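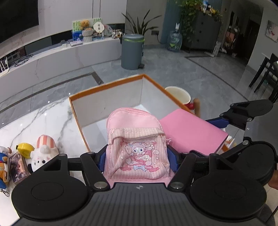 Photo: Fuad Hadgu

How to log the temperature of a small stream with a cheap button sensor

I've been putting little temperature loggers in the creek behind Mirkmont for a few seasons now, and people keep emailing me to ask how I do it, so I'm finally writing the whole thing down. It isn't hard! Most of the work is getting the logger to stay put and getting the numbers into a shape you can trust.

What you need

A waterproof temperature logger. I use the Dretix button type (it's the size of a coat button and runs on a sealed battery), but anything that stores its own readings will do. You also need a short length of plastic pipe, white if you can find it, a handful of zip ties, a brick or a steel stake, a thermometer you trust, and a bucket of ice. Rubber boots too, obviously.

Step 1: Check it in ice water

Do this before anything else, please. Fill the bucket with crushed ice, top it up with cold water and stir it well. Set the logger to take a reading every minute, drop it in, and leave it for 50 minutes, stirring now and then. A good ice bath sits right at freezing, so whatever the logger says at the end is your offset. Mine reads a hair high and always has. Write the offset on a strip of tape along with the serial number and stick it in your notebook. I lost a whole summer's offsets once by trusting my memory, and I still get a little annoyed thinking about it.

Step 2: Make a housing

Cut a piece of pipe as long as your hand and drill holes all over it, big enough that water moves through freely. The pipe is there for shade more than anything. Direct sun on a logger in shallow water will give you lovely warm afternoons that never happened, and dark pipe makes it worse. Zip-tie the logger inside so it hangs in the middle and doesn't touch the wall.

Step 3: Pick your spot

Look for moving water that will still be there in September. A riffle or the tail of a pool is good. Stay away from backwaters (they warm up on their own schedule) and from the place where a side stream comes in, unless the side stream is what you're after. If you want to find groundwater seeping up, walk the reach barefoot or with a probe thermometer on a hot afternoon and feel for the cold patches, then put one logger in a cold patch and a second one well upstream of it. My best pair is 70 feet apart and the difference in July is really striking.

Ask the landowner first, and check whether your town or state wants a permit for leaving gear in the water.

Step 4: Anchor it

In soft bottoms I drive a stake and tie the pipe low on it, just clear of the bed. In gravel I tie it to a brick and then run a cord from the brick to a root on the bank. Use two cords if the stream floods. Then take notes like you're writing to a stranger: which bank, which root, how deep, what time you put it in. I put mine in at 11 in the morning most years, purely out of habit.

Step 5: Set the interval

Every half hour is plenty for daily ups and downs. Go faster only if you're chasing something quick, like a release from a dam. Make sure the clock is on standard time and leave it there all year. Switching in the middle of a record is a headache you can skip.

Step 6: Download and clean up

I pull mine every couple of months, rinse off the slime and read them with Javer, the free program I use for all my loggers. Neagu does the same job if you're on an older computer. Trim off the readings from before the logger went in and after it came out, subtract your offset, and plot everything. Look at the plot before you calculate any averages!

If the daily swing suddenly gets huge, the logger was probably out of the water. If it goes nearly flat, it may be buried in silt, so go dig it out and note the date you found it that way. My worst gap came in a dry year, when the top reading was above 80 on the Fahrenheit scale and the pipe was lying on bare stones.

Step 7: Ice bath again

Repeat Step 1 when the season's over. If the offset has moved, say so in your notes and keep the raw file untouched next to the corrected one. Then swap out the zip ties, which go brittle faster than you'd expect, and put the loggers away somewhere cool until spring.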